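Ticket 827 - Bench cell purchase, reach and gripper queries before PO
Raised by: Rekha Rathore
Assigned to: Naveen Rawat
Status: Open, waiting on supplier
Opened: 2/5/26

Issue
The Tranuner quote for the arm, gripper and controller is ready to sign, but the sim model of the bench keeps stopping when the arm goes for a cube near the tall box. The error is a joint limit warning on the approach move. I don't want to commit the budget until we know if it's the model or if we've specced the arm too short.

Log

1. Rekha - Re-ran the pick sequence with the box at its original height, 600 mm. Warning came up on every run. Lowering the box cleared it, but the parts shelf on the real line can't be lowered.

2. Naveen - Checked the base position. The model had the arm mounted 40 mm further back than the Jerkico bench drawing shows. Moved it forward and saved as a new file. Please use that one from now on.

3. Naveen - Ran the new file and grabbed a view of the layout. The cyan cube is on top of the box, the magenta, orange and green ones are on the table, and the gripper is over on the right above the magenta. 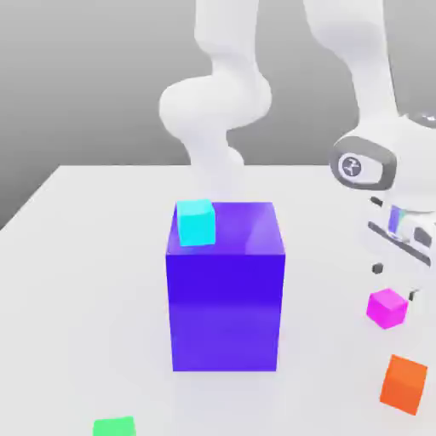

4. Rekha - Ran 10 cycles on the new file. The top-of-box pick is fine now. The green cube at the front still gives the warning on some cycles, so the reach question isn't closed.

5. Naveen - Asked Tranuner for a price on the longer arm. They'll hold the current quote until October. Kioko can supply a riser plate for the base, which would be the cheaper fix if the mounting holes line up. Have asked for the hole pattern.

6. Rekha - Flusard have confirmed the bench top is rated for either arm. The longer one would need a bigger guard, and that isn't in this year's equipment budget. I've put it down as a separate line so finance can see both totals.

Next steps
- Naveen to model the riser plate and repeat the front pick.
- Rekha to hold the PO until that's done.
- If the riser works, order the standard arm and add the plate as a variation. If it doesn't, this goes back for a revised capital request.

Jerkico Automation Purchasing | Contact the service desk | © Jerkico | Back to top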